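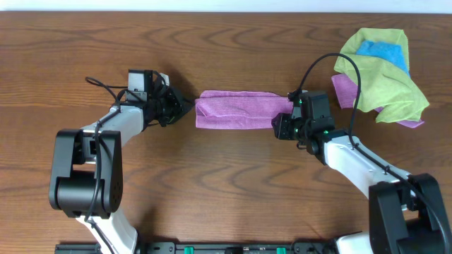

What's the best way to fold a microfibre cloth? Lay it flat, bring the long sides in to the middle, then fold it in half again so you get a neat strip that stacks or rolls.

I've been promising a cloth page for ages (Triin Krūmiņa has asked me twice, sorry Triin!) and October seemed a good time to get on with it. I used to stuff all of ours into the drawer under the sink and hope for the best. Then I spent a weekend at Ilze's place in Idilcombe, saw her drawer, and came home thoroughly ashamed of mine. We've got 16 of them now, in all sorts of colours, and I do love a bit of colour when I'm wiping down the bath.

My one rule is no fabric softener. It leaves a coating on the fibres and they stop picking anything up. A cool wash, a good shake, then over the airer in the back bedroom. They're dry by 11 the next morning, even in Misport weather!

The sorting is my favourite bit, and I'm not ashamed to say so. Green is for the kitchen, blue for glass and mirrors, and purple for dusting, though Marcus will use whichever one is nearest.

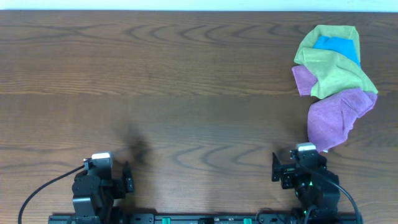 Green, blue and purple in a heap on the wooden table, waiting to be sorted.

Thin strips suit our drawer because it's so shallow. If yours is deeper you could do squares and stand them on end, like Ilze does. I tried that and they all fell over. 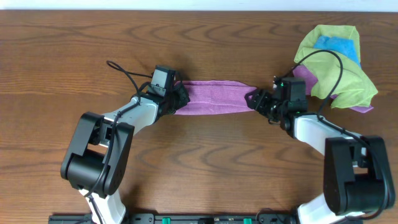
The purple one pulled out long across the table. Look at that wood grain, too!

Tea towels next, once I've ironed some.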